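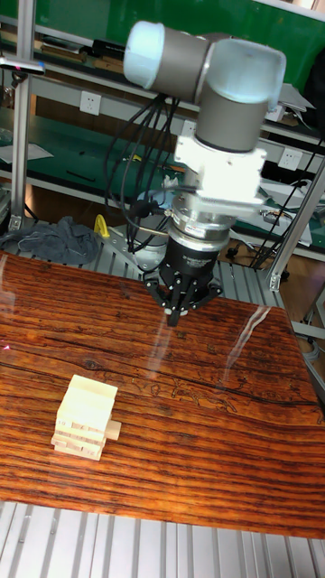

Catalog > Fiction > Giltgate

27 May 2024 – by the Giltgate text team

# Giltgate

Plain-text edition of the science fiction novel *Giltgate*, with notes for readers and reviewers.

## Story

Veloso is a mining town on a moon where memories are used as money. A debt clerk finds that her own childhood was sold before she could speak, and sets out for the port of Velleo to buy it back. For adult readers – some violence in the later chapters.

## Contents

- `text/` – 20 chapters, one file each
- `notes/` – glossary and map key
- `extras/` – two deleted scenes

## Known issues

Chapter 11 still uses the old spelling of Stultel, the clerk's ship. Italics are marked with underscores. The March draft is not included.

## Use

Free to read and quote in reviews. Ask before posting full chapters.

Contact: use the catalog form | © Giltgate text team | Back to top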